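Brennan Builders Board > Dual arm > Faults and near misses

Thread: Left gripper let go mid-air and the arm went straight up. Please check yours

kieran_o
4 April 2018

Hi all, long post, sorry, but I had a scare and I'd like somebody to tell me whether I set something up wrong or whether everybody with a Trendach controller is sitting on the same thing.

I've got the Maneck two-armer in the shop, the one I was going on about all through November while I waited for the crate. It has been great! I've been running a dull little job where the left arm takes a steel bearing sleeve out of a tray, holds it up, and the right arm wipes it down. Nothing fast. I run commands out at 30 Hz from the desktop and I usually stand there like a proud parent for the first few and then go make coffee.

So yesterday it had been going for 57 minutes and I was at the bench with my back half to it. I heard a thunk and turned around. Sleeve on the floor, rolling under the drill press. Left arm standing almost straight up with its fingers open, right arm still out over the work like it was waiting for its turn. No red light and no beep. The status page said READY.

I hit the stop, had a little sit down, and went through the log. There's one line that looks odd, a "link stale" on the left side, then "link ok" right after it, and then the left gripper opens and the arm heads for its park pose. The right side never says a thing.

What bugs me is the order. It opened FIRST and moved second. If it had moved first it would have been waving a lump of steel over my head, so I guess I got the nicer version, but my feet live down there. Has anyone seen this?

Kieran Ó Riain

asuka_u

Glad your toes are fine. That's the stale link timeout. On the Trendach it ships at 300 ms, and when it trips, the controller does whatever is set under "loss behavior" for that side. Look at yours. I would bet money the left says "open and park" and the right says "hold".

The two sides don't share that setting, even though the page makes it look like they do. You change it on one tab, hit save, and the other tab shows the new value until you reload. Then it's back to the old one. I wasted an evening on that last year.

ccarroll_shop

Going to be the grump here. It did what it was told. You lost the link, it went to the loss behavior, end of story. The fault is your network. What's the desktop plugged into? If you tell me it's on wifi I'm going to lie down on the floor next to your bearing sleeve.

And please don't stand with your back to it with the guard open. I'm assuming the guard was open or the sleeve wouldn't have made it to the drill press.

kieran_o

@ccarroll_shop It's wired, thank you very much! But it does go through the cheap switch that the label printer is on, so you may get your satisfaction yet. And yes, the guard was open. I know. It's closed now and it's staying closed.

@asuka_u You'd win that bet. Left: open and park. Right: hold. I would swear on anything you like that I set both to hold in the first week. I reloaded the page the way you said and watched the left one flip back in front of me. I said a word.

fiachra_l

Colm, I don't buy "it did what it was told". He told it hold. The page said hold. It kept open and park and showed him something else. If my oven says OFF and the gas is on, I'm not blaming my gas line.

The other half of it is the status page going back to READY. A controller that has dropped a part and thrown its arm at the ceiling shouldn't be telling you everything is lovely. It ought to latch and make you walk over and clear it.

ccarroll_shop

Okay, the page is bad, I'll give you that. But a settings page isn't a safety system, and anybody who treats it like one is going to get hurt sooner or later. You pull the plug on the link with a foam block in the jaws and you see what happens, before you ever put steel in there. Did anyone in this thread do that before their first real job? Hands up.

asuka_u

My hand is down. I did it after.

fiachra_l

Mine's down too, fine. Still a bug.

boonsong_k

Hello, I usually only read here. I have the same pair of arms loaded in Fundetley and I was curious whether it shows up without any hardware at all, since the Fundetley bridge reads the same settings file the controller does. So I spent last night breaking the link on purpose, over and over. I did 30 runs. With the left side on open and park it let go every time. With both sides on hold it never let go, and I let it sit a good long while each time.

My scene is a bit of a junk drawer, by the way, I never clean it up. There's a big tilted panel with a picture of a building on it and a grey box and so on. None of it matters to the test.

If anyone wants to try it at home:

1. Make a copy of your settings file before you touch anything. The page will write over it.

2. Open the copy in a plain text editor and find the two loss lines. They're a long way apart. Left is near the top with the joint limits, right is down at the bottom with the tool stuff, and I think this is how people miss one.

3. Load it, start any slow job, and block the link for a bit longer than the timeout. I just pause the sender. Then look at the fingers before you look at anything else. What you don't want is a left arm nearly upright next to the panel, jaws up and open with nothing in them, and the right arm still reaching in low by the grey box. 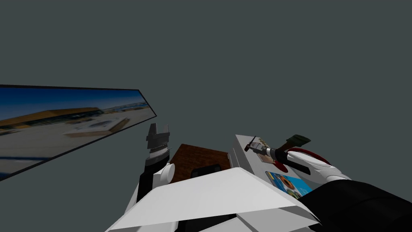

4. Change the left line to hold by hand in the file, load it again, and do the same thing. Don't use the page for this step.

5. Reload the page after and see what it says. Mine was correct once the file was correct, but I wouldn't trust it the other way round.

Boonsong Kaewmanee

kieran_o

Boonsong, that left arm is the spitting image of mine! Same pose, same open fingers. I got a bit of a chill looking at it. Thank you for losing an evening to this.

I did your steps on the real one this morning, with a rolled-up dish towel in the jaws and the guard shut. Open and park: towel on the deck. Edited the file by hand, hold on both, yanked the cable out of the switch: it kept hold of the towel and froze where it was. Plugged the cable back in and it just carried on with the job, which I didn't love either. I was expecting to have to press something.

ccarroll_shop

That last bit bothers me more than the drop. You yank a cable, you reach in to see what's up, the cable gets plugged back in and it moves. Set "resume" to manual. Same file, a few lines under the right loss line. And nice work on the sim runs, though I'll say it again, a simulator doesn't have a floor you care about. Test on the iron.

boonsong_k

Agreed, it's only a first look. Mine doesn't model the grip very well at all, so please don't take "it never let go" as a promise about a heavy part. It only says the open command was never sent.

asuka_u

One more thing to argue about: I don't think hold is right for everybody. I run a job where the left arm presses down on a part in a jig, and if it holds when the link goes, it keeps on pressing. For that one I want it to back off a little. So please, nobody copy Kieran's file without thinking about what your arm is doing at the moment it goes deaf.

fiachra_l

Fair, but park straight up with the jaws open can't be the right default for anything with something in its hand. I've sent Trendach a bug report with Kieran's log lines and Boonsong's steps in it, hope that's okay with you both. I asked for three things: the page showing what's really in the file, READY not coming back by itself, and resume set to manual out of the box.

kieran_o

More than okay! I moved the desktop onto its own switch too, so the label printer can sulk by itself. The stale line hasn't shown up since, but I haven't run it very long, so I'm not calling that part fixed. If it comes back I'll swap the cable next.

Found the sleeve, too. It has a dent in it and so does my floor.

asuka_u

Did Trendach send you anything back yet, Fiachra? They took weeks over my tab thing and then closed it as "works as designed".

fiachra_l

Just the auto reply with a ticket number. I'll post here when a person writes.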